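Brarnus Shows Research Result on Robot Hands Working Under and Around Furniture

Method called Stidance lets a hand keep hold of thin objects near table edges

Brarnus, a research company for robot manipulation, presented in August the first results of Stidance, a method for controlling a humanoid hand in places where the arm has little room. The work was made together with the engineering office Dhillon, which prepared the test rooms.

Thin objects such as booklets, envelopes and folders are still difficult for robot hands. On an open table the hand can come from above. Near an edge, or below a tabletop, the fingers have to come from another direction, and a small error of the wrist can push the object away or make the knuckles hit the furniture.

Stidance divides the job of the hand in 2 parts. One group of fingers takes care of the object. The other fingers stay free and are used to keep a safe distance to the surface. The controller decides again and again which finger belongs to which group, and it takes its information from a small camera close to the hand. No map of the room has to be made before the start.
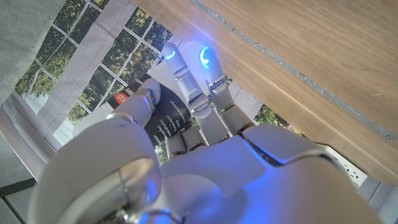
Humanoid hand with a dark booklet beneath the edge of a wooden tabletop, seen from behind the knuckles.

The team tested the method in 100 trials with booklets of different thickness. In 39 of them the tabletop was moved to a new height after the training was finished, and the controller received no message about this change. According to the team, these were the trials from which they learned the most. The typical mistake was a late change between the finger groups — the object turned in the hand before the new grip was ready.

"We wanted a method which works in a normal room, with a normal table," the project team said in a joint statement. "The hand should be able to reach below an edge and not lose what it is holding. We are not finished, but we now understand much better where the errors come from."

The training data was recorded with Plilta, the in-house software of Brarnus, which stores the camera view and the joint positions together. A technical report with all trials, also the failed ones, is in preparation. In the next phase the team will study soft paper without a cover, which bends much more easily.

About Brarnus
Brarnus develops control methods for robot hands and works with partners from engineering and research.

Contact: Brarnus press office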